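When I called Ailsa Rennie to set a time for our talk, she asked whether I could come before lunch, when the light in her kitchen is good and the dog is still asleep. So I did, and we sat there with a pot of tea and a plate of ginger cookies, and I'm afraid we let two pots go cold before we got anywhere near my list of questions.

Ailsa has been weaving baskets for 27 years. She started in a January so cold that the pipes froze in her rented house, and she went to an evening class at the old Lahtinen mill mostly for the heating. "I'd love to tell you I had a calling," she said, laughing. "I had wet socks. But the teacher put a bundle of willow in my lap and told me to smell it, and I went home that night and couldn't stop talking about it. My poor sister!"

Her first basket leaned so badly that it wouldn't hold an apple. She still has it, on top of the refrigerator, full of clothespins. The fourth or fifth one she gave to a neighbor, who used it for eggs until the handle gave out, and by then people were stopping her at the post office to ask whether she took orders.

These days she grows most of her own willow on a wet strip of ground behind the house, 11 rows of it, and she talks about the rows the way other people talk about their grandchildren. The one nearest the ditch is her favorite (it comes up dark and whippy, and she saves it for borders). Cutting starts after the leaves drop. Then comes the sorting by length, and the drying, and the long soak in an old bathtub before anything can be bent at all.
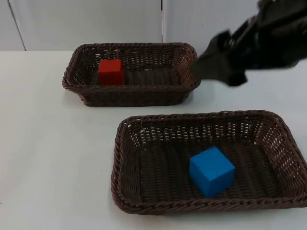

I asked her what she looks at first when someone hands her a basket, and she answered before I'd quite finished asking. "The border. Always the border! Anybody can get up the sides if they're patient, but the border is where you have to hide all your ends, and you're tired by then, and you want your supper." She likes a thick braided rim, the kind you can see on both of the dark brown baskets in the photograph, and she says it's worth learning even if it takes a whole winter of swearing. An open lattice side has its own troubles, in her view. It lets the light through and looks lovely on a table, but every small gap shows up a careless hand, so she makes her students leave it until their second year.

Those students come to her in groups of four, through a little evening program called Niltinum, and they range from a retired bus driver to a girl of nineteen who wants to do this for a living. Can a person do that, I wondered? Ailsa took her time over that one, and poured more tea.

"You can, if you don't mind being a bit of everything," she said. "I made 300 bread baskets for Ondimia one year, all alike, and it paid for the roof. I wouldn't do it again. My hands ached, and by the end I was dreaming in bread baskets. But I'm glad of the roof."

She'd sooner make one log basket for somebody who means to use it. She has mended plenty of those, too, and keeps a soft spot for repairs, especially the ones where an earlier mender has left some odd knot of their own that she can't bring herself to cut out.

Before I left, she walked me down to see the willow, in boots borrowed from the porch and two sizes too big for me. She pulled a leaf off, handed it to me, and went back to talking about the ditch, which needs clearing before the fall rain.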